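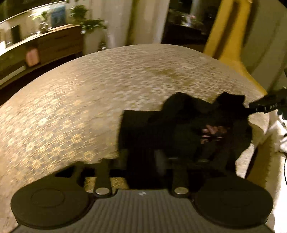

Everything off the rug by Saturday

Ovidiu Grecu tidies other people's living rooms for money, and he would like you to stop calling it decluttering. "Clutter is a word for somebody else's stuff," he says. "Your own stuff is just where you put it."

He has been at this for 7 years, mostly in Dernstead, where the apartments are big enough to hide things in. He charges 40 dollars an hour and brings his own coffee, having learned what clients keep in the freezer.

His method starts on the floor. A round rug, he says, is the most honest piece of furniture in the house, and the worst offender is black clothing. "People drop a black thing on a pale rug and walk past it for a week. On a dark floor I could forgive them."

What about the fluffy white blanket that slides down and stays down? He sighs. "Fold it or admit it lives there. I have met blankets with more seniority than the dog."

Straps get their own speech. Anything with a strap goes on a hook the minute it comes through the door – he is immovable on this – and cables are to be dealt with before lunch, while you still have patience.

Plants he leaves alone. He moved a fern once, for a client called Gavrilă, and was still getting messages about it in January.

And the sideboard? "Three drawers for things you use, and the rest for things you argue about." The longest argument he has sat through took 22 minutes and concerned a tablecloth. The tablecloth stayed.

His own living room, I had to ask. Grecu looked at his coffee for a while. "There's a sweater," he said. "I know where it is."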